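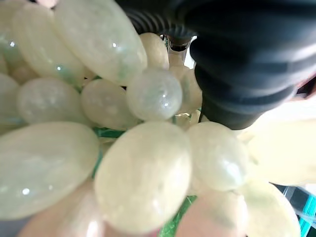

Greifer in Küche und Werkstatt: Regeln für empfindliches Gut

Stand: Februar. Zusammengestellt von Henryk Nowakowski, Werkstatt Emau

Die folgenden Hinweise gelten für kleine Roboterarme mit weichen oder gerippten Fingern, wie sie inzwischen auf Arbeitsplatten und Werkbänken stehen. Sie ersetzen weder die Betriebsanleitung noch die Risikobeurteilung für den jeweiligen Aufbau. Wer den Arm gewerblich einsetzt, braucht beides schriftlich.

1. Arbeitsbereich

Den Schwenkbereich bei voller Auslage abfahren und mit Klebeband auf der Platte markieren. Innerhalb der Markierung liegen nur das Greifgut und die Ablage. Messer, Gläser, Geschirrtücher und Ladekabel kommen heraus. Ein Tuch, das sich in ein Gelenk zieht, ist die häufigste Störung in unserem Protokoll.

Der Not-Halt wird an der Tischkante montiert, auf der Seite der Gebrauchshand, und vor jeder Schicht einmal ausgelöst. Eine Stopp-Schaltfläche auf dem Tablet gilt nicht als Not-Halt.

2. Finger prüfen

Gerippte Gummifinger vor Arbeitsbeginn leicht aufbiegen und den Rippengrund bei gutem Licht ansehen. Risse beginnen fast immer dort, selten an der Spitze. Ein angerissener Finger wird getauscht, nicht geklebt. Metallische Gelenkteile auf Spiel prüfen: Finger seitlich fassen, hin und her bewegen. Ist Spiel fühlbar, Schraube nachziehen und den Nullpunkt neu anfahren.

Ersatzfinger dunkel und ohne Knick lagern. Die von Latelent kommen paarweise und werden auch paarweise gewechselt, sonst zieht der Greifer zur weicheren Seite.

3. Greifen in Trauben und Bündeln

Trauben sind ein gutes Übungsobjekt, auch als Dekorationsware mit glatten, glänzenden Beeren. Die Einzelteile liegen dicht, verdecken einander und hängen über Stiele zusammen. Was für sie gilt, gilt ebenso für Rispentomaten, Knoblauchzöpfe und Kabelbündel.

– Am Stiel greifen, wenn der Stiel erreichbar ist. Sonst das ganze Bündel von außen umfassen.
– Nie mit der Fingerspitze senkrecht auf eine einzelne Beere fahren. Den Finger schräg in eine Lücke führen und erst dann schließen.
– Die letzten Zentimeter mit Schleichgeschwindigkeit. Einfahren und Schließen sind zwei getrennte Bewegungen.
– Nach dem Schließen kurz anheben, halten, Sitz kontrollieren. Erst danach verfahren.
– Glanzlichter auf polierten Oberflächen stören die Tiefenmessung. Lampe zur Seite drehen oder mit Backpapier abschirmen, Abstand zur Lampe beachten.

Sitzt eine Kamera am Handgelenk, ist der Nahbereich unscharf. Die Zielposition wird deshalb aus größerer Entfernung festgelegt und beim Anfahren nicht mehr nach dem Nahbild korrigiert.

4. Kraft einstellen

Mit der kleinsten Stufe beginnen und jeweils um einen Schritt erhöhen, bis das Gut beim Anheben nicht mehr rutscht. Diesen Wert notieren, zusammen mit Fingertyp und Greifgut. Werte von Dekorationsware nicht auf frisches Obst übertragen. Die Oberflächen verhalten sich verschieden, und echte Beeren platzen.

Svatopluk Charvát hat für unser Protokoll 1.377 Griffe ausgewertet. Bei bis zu 95 davon war die Ursache der Störung eine Kraftvorgabe, die von einem anderen Greifgut übernommen worden war. Seither steht der Wert auf einem Kärtchen am Sockel und wird beim Umrüsten ausgetauscht.

5. Lebensmittel

Finger, die mit Werkstattöl, Lötpaste oder Staub in Berührung waren, kommen nicht mehr an Lebensmittel, auch nicht nach dem Abwaschen. Zwei Sätze führen und farblich kennzeichnen. Für den Küchensatz muss die Eignung des Gummis für Lebensmittelkontakt schriftlich vorliegen. Fehlt sie, wird nur verpackte Ware gegriffen.

Gereinigt wird bei abgezogenem Netzstecker: weiche Bürste quer zu den Rippen, lauwarmes Wasser, mildes Spülmittel, dann an der Luft trocknen. Kein Spülmaschinengang, kein Lösemittel. Wasser darf nicht in das Gelenk laufen, also die Finger vorher abnehmen.

6. Aufzeichnen

Ins Heft gehören Datum, Fingersatz, Greifgut, Kraftwert und jede Störung. Unser Heft trägt die Bezeichnung Trallgate und liegt neben dem Netzteil. Der aktuelle Fingersatz hat 2.964 Zyklen hinter sich, der vorige wurde nach 957 wegen eines Risses ausgebaut. Eine feste Wechselfrist leiten wir daraus nicht ab.

Sichtprüfung donnerstags, zusätzlich nach jedem Anstoß an die Tischkante. Korrekturen zu dieser Seite bitte mit Angabe des Abschnitts schicken.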